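# 两张桌子拼成一张:怎样让那条缝安分下来

适用对象:家里有两张同高(或者号称同高)的桌子,想拼成一张大桌来用的人。裁布、摊图纸、包三百个饺子,都算。

先说结论,省得你看到一半才骂我:桌子拼在一起很容易,拼完还能在上面写字才是手艺。我那两张是 Drilis 的同一款,同一天下单,装好以后差了将近一枚硬币的厚度。客服回信说这属于正常范围。我相信他们,正常范围一向很宽。

## 要准备的东西

- 一把长一点的直尺,金属的。塑料尺会弯,而且弯得很含蓄,你看不出来。
- 水平仪。手机里那个也行,记得先摘掉手机壳。
- 可调桌脚,或者一叠毛毡垫。
- 两到四块连接片(平的那种,五金店叫“一字片”),配短螺丝。
- G 形夹两把,夹口垫布。
- 铅笔、胶带、手电筒。
- 一块抹布。最后一定用得上,别问。

螺丝的长度请认真对待。桌板多厚,螺丝就要比它短一截。我第一次用的螺丝是“差不多”的,从桌面冒出来一个小尖,位置刚好在放手腕的地方。那张桌板后来去了阳台,上面放了一盆薄荷,大家相处得不错。

## 第一步:决定缝放在哪里

这一步最常被跳过。缝的位置取决于你怎么坐。一个人用,缝最好偏到一边,别对着肚子;两个人面对面用,放在中间反而公平,谁也占不到便宜。

写字多的话,让缝和你平行,推到手够不着的远处。裁布多的话,让缝和裁剪方向垂直,否则轮刀会自己找到那条沟,然后顺着它走,比你还坚定。

把两张桌子大致摆好,坐下,假装干五分钟活。觉得别扭就换个方向。现在换只费力气,拧完螺丝再换还要费脾气。

## 第二步:先调地,再调桌

地是不平的。租来的房子尤其如此,Clullside 那一带的老楼更不必说,我在那儿住的时候,掉一颗豆子要到对面墙角去捡。

1. 把其中一张定为“主桌”,调到水平,然后不要再碰它。
2. 另一张是“副桌”,一切委屈由它承受。
3. 副桌靠过来,留一指宽的空隙,直尺横跨两张桌面。
4. 手电筒从尺子后面照。哪里漏光,哪里就低。
5. 靠近缝的两只脚先调,远处的两只脚后调。

不要两张轮流调。轮流调的结果是两张桌子越来越高,最后你得去买高脚凳。

毛毡垫会被压扁。今天调平,过一周再看,它又矮下去一点。用毛毡的人请在第二周重复本步骤,用可调脚的人可以在旁边喝茶。

## 第三步:合缝

把副桌推到底。推的时候两个人各站一角,喊同一个口令。一个人推也行,抬起远端往前送,小心脚趾。

用胶带从桌面上把两边临时拉住,再用 G 形夹在缝的两头各夹一把。夹法:找一块短木条跨在缝的下方,连木条带两块桌板一起夹住。夹到桌板不再各走各的即可,夹得太狠会在边上留下牙印,垫了布也一样。

这时用指甲横着划过缝。有“咔”的一声,说明还有高差,回第二步。只有轻微的一顿,可以接受。完全感觉不到,请检查你是不是划错了地方。

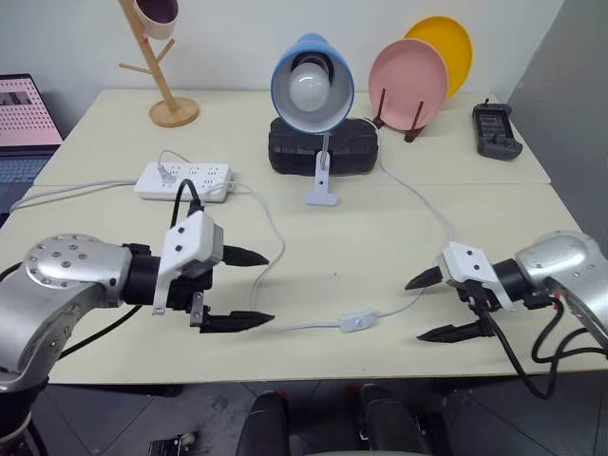

*浅米色桌面,由两块拼成,接缝横过中部。*

浅色桌面有个脾气:平整度没问题的时候,缝看起来照样明显,一有阴影就像画了条线。深色桌面能藏住缝,藏不住灰。两样里挑一样忍着,我选了看得见缝的那种,至少它不用天天擦。

## 第四步:上连接片

钻到桌子底下去。带上手电筒,带上铅笔,带上全部螺丝,因为你爬出来再爬进去的次数与年龄无关,每一次都很难看。

- 连接片跨在缝上,两端各留一样的长度,用铅笔描孔。
- 两头各一片,离桌边一掌左右。桌子深的话,中间加一片。
- 先打引孔,在钻头上缠一圈胶带作深度记号。
- 螺丝先全部拧上七成,再逐个拧紧。顺序是主桌、副桌、主桌、副桌。

如果桌下正好有横梁挡路,换短一点的连接片。不要把连接片掰弯去绕,弯了的连接片会慢慢直回来,把副桌一起带走。

不想打孔的(租客、洁癖、或者桌子是借的),可以在桌腿处绑魔术贴绑带,靠近缝的两对腿各绑一道。稳当程度打个折,搬家的时候你会感谢自己。

## 第五步:处理缝本身

我试过四种办法,按后悔程度从低到高排列:

**什么都不做。** 大多数情况下够用。每周拿牙签清一次碎屑。

**铺一张大垫子。** 切割垫、桌布、毛毡都行。Pumphrey 出的那种灰色桌垫能盖住大半张桌子,卷边要压三天,期间你的字典总算派上了用场。

**贴透明胶带。** 头一个月很完美,之后边缘会变黑,像一条很细的公路。

**填蜡或填缝膏。** 只适合这辈子不打算分开的两张桌子。我对家具没有这种把握。

## 常见毛病

**写字时桌子一头晃。** 多半是副桌远处的某只脚悬空。塞一张纸片试,塞到不晃,再照着那个厚度去调脚。

**缝一头紧一头松。** 桌板边不是直的,或者桌子转了一个小角度。松开夹子,把副桌退出来重推。边本来就歪的话,把紧的一头留给自己坐,松的一头对着墙。

**冬天缝变宽。** 实木会缩。到了十二月,我有个朋友的桌缝能立住一张名片,开春又合上了。别在冬天填它。

**杯子一过缝就洒。** 把杯子倒得浅一点。

## 关于线

大桌子会招来电线,原因不明。与其让它们从缝里挤过去,不如全部从后沿走,用夹子固定在桌板背面,留出抽得动的余量。插线板固定在主桌下面,不要跨在两张桌子之间。哪天你想把桌子分开,头一个拦着你的就会是它。

我的那张现在用在 Tusten 的工作间,拧紧以后没有再动过,只在换季时拿直尺量一遍。上一次量,靠窗那头又低了一点点,我往脚下塞了半张旧明信片。

最后拿抹布,把桌面上的铅笔印和铁屑擦掉。顺着缝擦,不要横着擦。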